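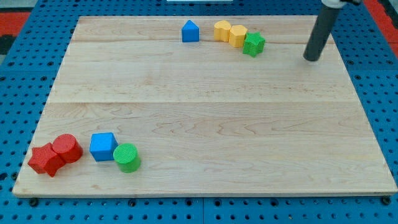
The Jundden Edge-Glued Maple Board

Item 2754
Ships from Bramport, usually by Tuesday
Finish: bare, sanded, ready for oil

We have been making cutting boards in the Bramport shop for 14 years, and this is still the one we reach for at home. It's a plain rectangle of hard maple, planks glued edge to edge, with no handle and no juice groove. Every bit of the top is yours to work on, right out to the corners, and once you've chopped a big pile of onions on a board like that it's hard to go back to a small one!

Why maple? It's a tight-grained wood, hard enough to take years of daily chopping and still kind to a knife edge. It's also pale, so it goes with almost any kitchen, and it darkens slowly to a lovely honey color as the oil builds up. We pick planks with a quiet grain for the most part, but every now and then a wavy one gets through and those boards tend to be the first to sell.

The planks run the long way. We joint them by hand, glue them up with a food-safe waterproof glue and leave them in clamps overnight, then the whole panel rests for a week before it goes anywhere near the planer. That resting week makes a real difference. Boards we hurried in our early days (there were a few) came back to us cupped like a saucer.

Oiling it the first time

Your board comes dry. Warm up a little Stastik board oil by standing the bottle in a bowl of hot water, pour on more than you think you need, and rub it in with an old T-shirt. Do the top, the bottom and all four edges. The ends drink up the most, so go back to them. Leave it for 30 minutes, wipe off the extra, and do it all again the next day. Three coats is plenty to start with — after that, once a month, or whenever the surface starts to look chalky.

Everyday care

Wash with warm water and a drop of dish soap, both sides, and stand it on its long edge to dry. No dishwasher, ever. For garlic smells, scrub with coarse salt and half a lemon. Knife marks are fine, and if they start to bother you a quick going-over with fine sandpaper and a fresh coat of oil brings the board right back.
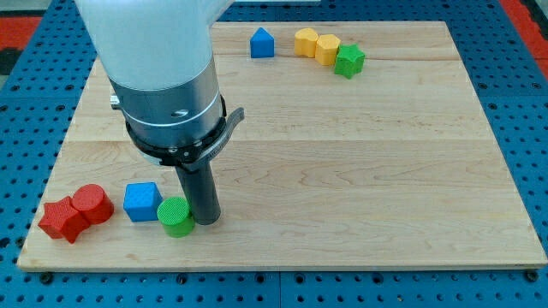 Wen-hsiung Tu wrote to us that he oils only the top of his board and it has started to rock on the counter, and he wondered if it was ruined. Not at all! The bare side is picking up and losing moisture faster than the oiled side. Oil the underside well, lay the board with its hollow side down on a flat counter, and give it a few days. Most of them settle. If yours doesn't, send it back and we'll flatten it for the cost of shipping.

Price and extras

Board, unoiled: $85
Stastik board oil, small bottle: $14
Set of four rubber feet, with brass screws: ask us when you order

We also make this board in walnut when we can get good planks, and the Sangkhawat end-grain block returns in January. Drop us a line if you'd like to be on the list for either one.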